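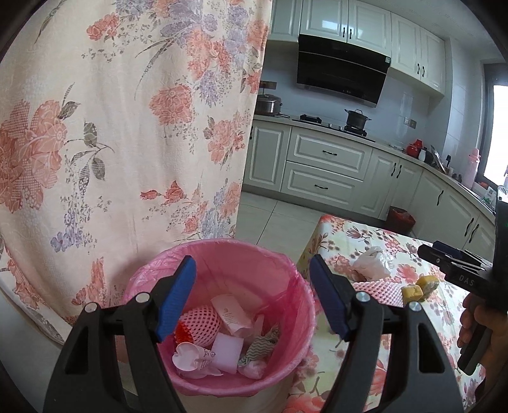

Ticket 2703: Connection drops every evening, extender blamed

Status: Reopened by customer
Service: Gumberg Home 700
Equipment: Hultent gateway, Stullen extender
Site: Pryor, single-story house

Original report

Internet drops in the evening, usually between 7 and 10 p.m. Everything in the house loses connection at once. The light on the Hultent gateway stays solid white the whole time, so according to the gateway nothing is wrong. After a few minutes it all comes back without anybody touching it. On a bad evening it happens four times.

The Gumberg app says "Your connection is healthy." I would like to know what it is checking, given that I have had to turn off Wi-Fi on my phone to load the app and be told this.

Reply from Gumberg support

Thank you for reaching out. Drops like this are most often caused by interference or by an extender placed too far from the gateway. Please restart the gateway, move the Stullen extender to a central location away from thick fabrics, metal and appliances, and let us know if the issue continues.

Customer update 1

Restarted the gateway. Dropped again at 7:40 p.m. the same evening.

I don't buy the placement theory but I followed it. The extender had been on the sill behind the flowered curtain, and I'll admit that isn't where the leaflet says to put it. Moved it out into the open hallway. Signal in the back bedroom went from two bars to three, which is nice to have. Drops at 8:15 and 9:05.

I would also point out that the extender was behind that curtain from spring until the end of August with no trouble at all. The drops began in September. The curtain did not get thicker in September.

Customer update 2

Took the extender out completely. Unplugged it and put it in a drawer. If it was causing the drops they should stop, and if they don't stop I'd appreciate it if we could quit talking about it.

They did not stop. Two drops, 7:55 and 9:30.

Next I ran a cable from the gateway to the laptop, turned off Wi-Fi on the laptop and left a ping running all evening in two windows. One was to the gateway's own address and the other to an outside address. During the 8:20 drop, the gateway kept answering normally and the outside address stopped answering. When service came back, the outside address started answering again.

So the laptop can talk to the gateway and the gateway can't talk to anyone else. No Wi-Fi is involved in that test at any point.

Reply from Gumberg support

Thank you for the additional information. We ran a remote line test and found no fault. Your line is receiving the full 700 Mbps. We recommend checking for interference near your devices. May we close this ticket?

Customer update 3

No.

At what time was the line test run? The reply came in at 11:10 in the morning. I have never reported a drop in the morning. Testing at an hour when it works and finding that it works doesn't tell either of us much.

In case it helps, I did go looking for interference, mostly so I can say that I did. Three evenings' worth:

First evening, microwave and cordless phone unplugged. Dropped twice.

Second evening, laptop on the cable again, set up on the table with the flowered cloth so it was right beside the gateway and on a short new cable instead of the long one that came with the house. 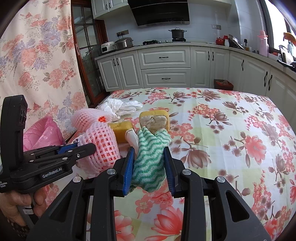 Dropped at 8:05 and again just before 9. Both times the pattern was the same as before, gateway answering and outside address not. I think that takes care of the old cable too, which I had half suspected.

Third evening, everything in the house off Wi-Fi except nothing, meaning I turned the gateway's Wi-Fi off altogether and had the laptop alone on the wire. One drop, at 8:45. It was a short one.

I also found the event log in the gateway. It's under Advanced, then Diagnostics, then a tab with no name on it. At the time of every drop since I started keeping notes there is the same line:

WAN session lost, code 3226, retrying

followed a few minutes later by

WAN session restored

The code isn't in the Hultent manual. Searching the Gumberg help pages for it gives me an article on choosing a strong password.

Could someone who knows what 3226 means please read this ticket?

Reply from Gumberg support

Thank you for your patience. Code 3226 indicates that the gateway did not receive a renewal response from our network in time. This can be caused by outdated gateway software. An update has been sent to your Hultent gateway and will be applied overnight. The white light indicates that the gateway has power and a physical line. It does not indicate an active session.

Customer update 4

That last part should be in the manual. The manual says solid white means "connected and ready."

The update went in overnight, the version number on the status page changed. I was not optimistic, and the first evening seemed to prove me wrong, with no drops up to 10 p.m. when I stopped watching. The second evening had one at 7:50. Same code in the log.

So it may be better. It may also be that some evenings have fewer drops than others, which was already the case before the update. I wouldn't call one quiet evening a fix and I'd ask you not to either. I saw the ticket was marked Resolved the morning after – I have set it back.

One more thing, and I can't prove it. The neighbor across the road is also with Gumberg, on a different gateway, and says theirs goes out "around dinner" too. If the renewal response is late coming from your network, and it's late for more than one house, then I don't see what any setting on my side can do about it.

Reply from Gumberg support

We have passed your notes and the log entries to the network team for the Pryor area. They will review evening load on the equipment serving your street. We will update this ticket when we hear back.

Customer update 5

Fine. I'm leaving the ping running in the evenings and will add times here as they come. The extender is back in the hallway, where it has made no difference to the drops in either direction.

Drops since last update: 8:10 p.m., 9:20 p.m. Both 3226.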